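A Morning at Gravora: Shopping for Our First Robot Arms

Posted Saturday, December 26, 2020

I have been meaning to write up the Gravora visit for ages, and the quiet days at the end of the year finally gave me the time. Our kitchen makes filled buns and dumplings for cafes, and back in June we started talking seriously about putting some of the packing work on robot arms. Gravora rents out a demo space and lets small food businesses come in and see equipment running before they commit to anything. I went in with a notebook, a budget sheet and a very long list of questions, and I came home with most of them answered.

The first surprise was how little room everything takes. I had pictured a cage and a yellow line on the floor. The setups they use for demos would fit in the corner of our prep room, and we got to stand close and ask whatever we wanted while people worked (my feet were sore by lunch and I didn't care one bit).

We spent the first hour on grippers, and I'm glad we did, as that was the thinnest part of my budget sheet. I had one line that said "hand" and a guess next to it. 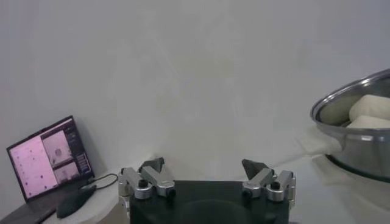
Grippers are priced separately from the arm in both of the quotes we have, and the fingertips can be a separate item again. Ask for the spares price on the same page as the purchase price! The Ulleo quote lists replacement tips at 156 a set, and the Flekia quote leaves them out completely, so I have written back to ask. When you stand next to one of these you understand why it matters: two linked metal fingers, four round pivots, and a dark gray pad at each tip that will do all the touching. For us those pads would meet dough all day long, and I want to know how they come off for washing before I sign anything. I also added a line for a laptop. There was one open right beside the gripper with the video views and the controls on it, and I had budgeted for no computer at all. A basic one plus a decent mouse is going in at 500.

After that we talked about reach, which I had been treating as a number on a spec sheet. Longer arms cost more, and I had been leaning toward the longer one just to be safe. The advice was to lay out the job on a table first, with our own pots and plates, and measure from there. So simple, and I came home and did it with masking tape the same evening. 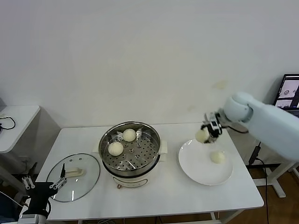
Our big question was whether to buy one arm or 2. The second arm is the most expensive line on the whole sheet, and for weeks I had been trying to argue it away. Seeing a steamer job laid out changed how I think about it. One arm was on the right with a bun held over the plate, and the other gripper was over on the left by the glass lid, with the steamer in the middle. In our kitchen somebody is always putting down tongs to deal with a lid, and I had never thought of that as a cost. I still don't know if it's worth a whole arm — we could change the lid, or have a person take it off at the start of each batch — but it's now a real choice on the sheet with a price on each side.

Some smaller things from my notes. Get the table and the stand quoted too, and ask what the stand weighs if your floor is old like ours. Ask who pays shipping on a repair. Ask how long the software license runs and what happens when it ends. Plan somewhere for the cables to go.

We stopped at Diệp on the way home for soup and went through the figures again over the second bowl. The first stage now comes to 2911, covering rental of a single arm for a trial, the laptop and two sets of tips. Buying waits until the trial is done. Flekia says it can send a revised quote in January, and I've asked Ulleo for the washing instructions in writing. I'll post both sheets side by side when they are in.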